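13 Feb 2019

Spent the morning reconciling the customs returns for Skestarden against our own shipping ledger. The two have never agreed and they do not agree now. The returns show 3688 tonnes of sawn timber leaving the port in the year. Our ledger has 127 tonnes less. Part of the gap is timing: goods cleared on the last days of the year are entered by customs on clearance and by us on sailing. I moved the late sailings across and the difference shrank, but it did not close.

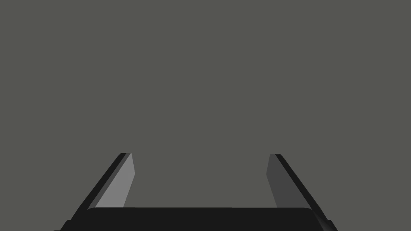 The remainder I put down to re-exports. Timber landed from Kernonwood, stored under bond and sent on again should not count as a domestic export at all, yet at least one clerk has been coding it that way since August. The fix is simple on paper. Each bonded lot carries a warehouse number, and any line with such a number goes in the re-export column. I have marked the lines in pencil and will rekey them tomorrow.

Also looked at values. Sithole invoice in their own currency and we convert at the monthly average, while customs convert at the rate on the day. On a falling currency this makes our export growth look better than theirs. Neither method is wrong, but a table should not mix them, and table 4 does. Changed the heading and added a footnote. The balance for the quarter is still a deficit, smaller than last year's, and most of the change comes from fewer imports of machine parts. Exports hardly moved.

Sent the draft to Prinley before lunch. 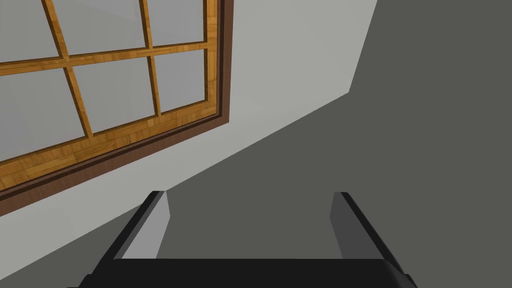

Prinley answered by four that the footnote would not do, that readers skip footnotes, and that table 4 ought to be split into volume and value with one exchange rate used throughout. They also want the re-export lines shown separately for lots under 50 tonnes, as the small ones are where the coding errors gather.

Fair on the first point. On the second I am less sure, as it adds a page and the small lots are a minor share of the total. Will split table 4 first and see how long the rest takes. Need the August rate sheet from the other cabinet.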